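Speaker notes: A wrist fault on the Prisitz bench, and what we changed

Slot is short. Skip slide 3 if the previous speaker runs over.

Slide 1. Title
Leave up while people sit down. Introduce the project in one sentence: two-arm peg insertion for Celtier, run at the Prisitz site on Londinetti arms, with the Ngata controller. State that nobody was hurt. People stop listening until they know that.

Slide 2. What happened
During an insertion run the right wrist drove downward while the hand was already in contact with the board. The commanded pose was correct. The measured pose was not. The controller saw a position error, tried to close it, and pushed. Contact force reached 206 newtons before the overload trip cut the drives.

Pause here. The trip worked. The force limit that should have stopped the motion well before the trip did not.

Damage: one finger joint bent, one board cracked at a slot corner. Both replaced. The operator was at the console, outside the marked zone, with one hand on the stop button. She pressed it after the trip had already acted. Mention this without comment – the question always comes up.

Slide 3. The task
Both hands work over one board. Pegs of different sizes go into holes and slots. The arms share the space above the board, and the left arm often waits open while the right one handles a part. Point at the right wrist and then at the cables looping down from the forearm to the tabletop. Both matter on the next slides.

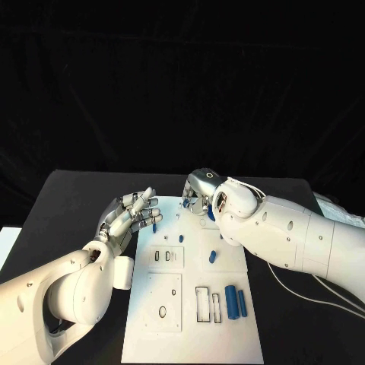

Last changed: February 20, 2026

Slide 4. First theory, wrong
We blamed the cables. They run down from the right forearm and across the table, and a cable that snags during a reach can load the wrist from the side. It was a reasonable guess and it cost us most of a week. We repeated the reach 347 times with the cable path held clear, and the position error came back in 14 of them. With the cables left as they were, the rate was no different.

Do not read the table aloud. Say "same rate" and move on.

Slide 5. Second theory, right
The wrist encoder was losing counts. A connector inside the joint had worked partly out of its seat. At most wrist angles it held contact. Near full downward bend the harness pulled on it and the signal dropped for a few milliseconds. The Ngata controller filled the gap with the last good value, as configured, and raised no alarm for gaps that short.

Each dropout left a small offset. The offsets added up. After a long enough run the arm believed its hand was higher than it was.

Slide 6. Why the force limit did not act
This is the main slide. Take it slowly.

The force estimate is computed from motor current and joint position. If the position is wrong, the gravity term is wrong, and the force estimate is wrong with it. One loose connector therefore affected both the motion and the check on the motion. The overload trip uses current alone and has its own path, so it still worked.

Our hazard review had listed the force limit and the position loop as independent. They were not. Say this plainly – it was our error and no supplier's.

Slide 7. Changes
Connector now has a locking clip and is checked at every service.
Encoder gaps of any length are logged. A second gap within one run stops the arm.
Reference check against a fixed point on the table before each run, and again every 36 insertions.
Current trip threshold lowered for board work. This gives some false stops with the thicker pegs, and we accept them.
Hazard review redone, with signal sources drawn for each protective function.

Slide 8. Still open
We do not know how long the connector had been loose. Logs from before the fault did not record short gaps. The left wrist was opened and its connector was seated, but it had seen less work at full bend. A longer soak test on both arms is planned for March.

Likely questions
Why not a force sensor at the wrist? Under review. It adds length and weight past the last joint, and the clearance between the two hands is already small.
Would a slower approach have helped? It would have lowered the peak force. The offset would still have been there.
Can we have the logs? Yes, on request, with Celtier part data removed.

Backup slides: harness drawing, current trace at the trip, old and new signal diagrams. The current trace is hard to read on a projector, so zoom to the last second before talking over it.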